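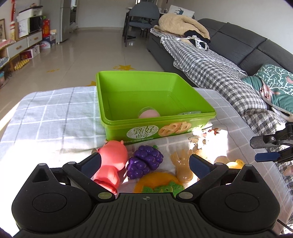
Home Session Checklist - Hand-Held Grippers, Tabletop Pick and Place
Lombardi site procedures, revision 3
Issued January 30, 2021

Scope: sorting work with hand-held grippers in occupied homes. Complete one sheet per session. Mark each line OK, Fix or N/A. A line marked Fix needs a comment.

Section A. Tool

A1. Fingertip pads seated, no lifted edges. OK
A2. Pivot screws flush, no visible thread. OK
Comment: check both tools when two are in use. The last sheet from the Dovero site covered one tool only and was returned.
A3. Fingers open and close through full travel without sticking. Fix
Comment: slight drag near full close on the second tool. Cleaned and retested before the first pick. Passed.
A4. Cable or strap clear of the operator's wrist. OK

Section B. Work surface

B1. Cloth flat, no fold under the target container. OK
B2. Container open, rim free of cracks and burrs. OK
Comment: a food container such as a cookie box is acceptable if it is empty of food and stays in place when a finger touches the rim.
B3. Small objects within reach without leaning over the container. OK
B4. Direct sunlight on the work surface. Fix
Comment: light-colored toys on the sunny side of the cloth lose their outline. Draw a curtain or turn the layout. Do not raise exposure to compensate for the dark side.
B5. No glass, blades or liquids on the surface. OK

Section C. Room

C1. Walking path 3 feet wide on at least one side of the table. OK
C2. Throws and blankets on nearby furniture kept off the walking path. OK
Comment: a throw hanging down the front of a sofa is acceptable. One that reaches the floor where the operator stands is not.
C3. Glossy tile: operator wears shoes with rubber soles. OK
C4. Floor decals flat, corners not lifting. N/A
Comment: applies only where the operator steps on them. Zarum asked for this line after the May audit.
C5. Children and pets out of the work area for the full session. OK

Section D. Placing into a container

D1. Fingers open before they pass the rim. OK
D2. Descent is vertical once the pads are level with the rim. OK
D3. Round objects released at the floor of the container, never dropped from the rim. OK
D4. Clear plastic pieces recorded on the object list. Fix
Comment: these are easy to miss in a bright corner. Item added to the list.
D5. Operator's free hand stays outside the container while the fingers are moving. OK

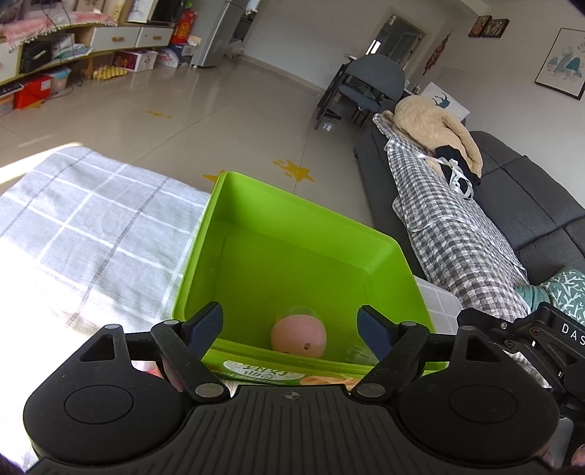 Does a hand-held gripper need the same pinch check as a powered arm?
It needs its own check, line A3. The operator supplies the force, but the linkage can still catch skin or a sleeve. Keep fingers behind the pivots and roll sleeves above the wrist.

Section E. Close-out

E1. Objects returned and matched against the list. OK
E2. Pads wiped with a dry cloth. OK
E3. Break taken after every 12 placements. Fix
Comment: one break was late. Reset the counter at each break - do not carry the count over.
E4. Sheet filed under the Cavovau job folder, reference 165. OK

Open lines at close: E3. Carry forward to the next session sheet.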